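Visit report: Rerell soft goods works, Gostcombe

The Gostcombe site makes stuffed play food and small cushions for the Tanon and Katiyar catalogs. Visitors were admitted in November in groups, with the tour starting at 9:30 at the goods-in door and following the material through the building.

Fabric arrives on rolls and rests flat overnight before cutting. The cutting room has 2 tables, one for pile fabrics and one for felt and woven cotton. Pile is cut face down in single layers. Felt is stacked and cut with steel dies. Offcuts are sorted by fiber, and the polyester is sold on as packing material.

Sewing takes up most of the upper floor. Work is organized by seam type, so one operator may close every curved seam on a batch and never handle the straight ones. Quilted panels are stitched flat before the body is assembled. The stated output is 1,000 pieces per shift, of which some 86 go back for rework, mostly for open seams at the turning gap.

Filling is weighed. Each piece is then closed by hand with a ladder stitch and passed through a needle detector – twice if it is meant for children under 3. The pull test bench was out of service during the visit, and its procedure was explained from a wall chart.

The tour ended in the sample kitchen next to the canteen. Parking is at the rear of the site, and the stairs to the upper floor are steep. Closed shoes are required throughout. 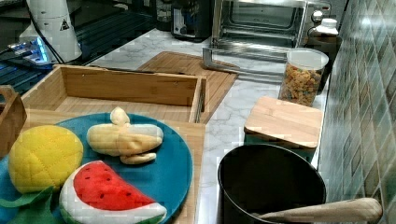
Plush pineapple, banana and watermelon slice on a blue plate.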